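Gumesik Countertop Care: Frequently Asked Questions

Search the help pages
Enter a keyword
Go

Last reviewed 5 February 2020

What is the difference between sealing and polishing?
A sealer soaks into the stone and slows the uptake of liquids. Polishing changes the surface by abrasion. A sealed counter can still be etched by acid, and a polished counter can still stain.

How do I know if my marble needs sealing?
Place a spoonful of water on a clean area and leave it for ten minutes. Wipe it off. If the stone has darkened, apply sealer. Test near the sink and the stove, where wear is greatest.

Which sealer applies to my counter?
Use Flerkel 241 on honed or polished marble, limestone and travertine. Do not use it on quartz composite, laminate or glazed tile. Those surfaces are not porous and the product will dry as a haze.

How many coats are required?
Apply 2 coats. Leave the first for 15 minutes, wipe off the excess, then repeat. Keep the counter dry overnight.

Can I remove an etch mark myself?
Light etching on a honed finish can be reduced with a 3000 grit pad and water. Work in small circles with even pressure. On a polished finish the pad will leave a dull patch, and the area must be repolished with powder.

What removes oil stains?
Mix baking soda and water to a thick paste, spread it over the stain, cover with plastic wrap and tape the edges. Remove after 24 hours. Old stains may need several rounds.

Are vinegar cleaners safe?
No. Vinegar, lemon juice and most bathroom descalers dissolve calcite. Use a pH-neutral cleaner such as Landry Stone Wash.

Does dark marble need different care?
The sealer is the same. Etch marks appear lighter than the surrounding stone and are easier to see, so wipe up spills at once and use a low-residue cleaner.

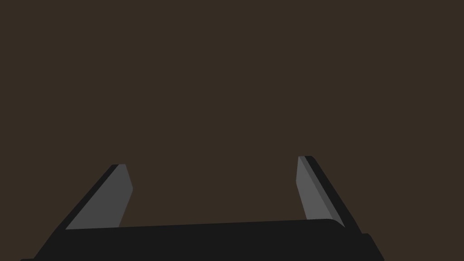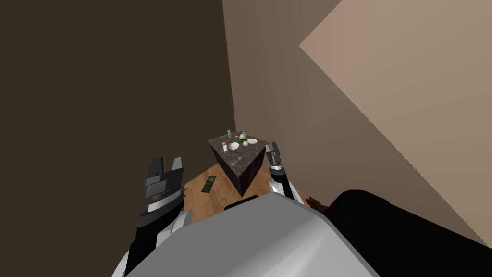

Second picture: dark, marble-topped counter in a corner, wooden floor.

Comments (2)

Josée Després
The water test should be done before cleaning products are used that day. Residue gave me a false pass in November.

flonholm_tile
Does 241 yellow on white marble under a window?

Related items
Flonholm Honed Marble: Care Sheet
Form 3108: Warranty Claim
Choosing an Edge Profile
Grout Sealing FAQ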